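Desk refresh at Brokberg

The shared desks upstairs are getting some love this September, and I couldn't be happier! We're starting with the long white one with the curved front – the two grey partitions stay, and so do the black chairs, which everyone seems to like. 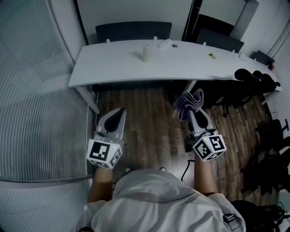
A folded cloth and a bit of warm water will do for most marks, so please skip the sprays. Take your cups back to the kitchen before you head home, and check the cable hole for pens (you'd be amazed).

Spare cloths are in cupboard 117, and lost bits and pieces go next door in 118. Questions? Ring extension 2622.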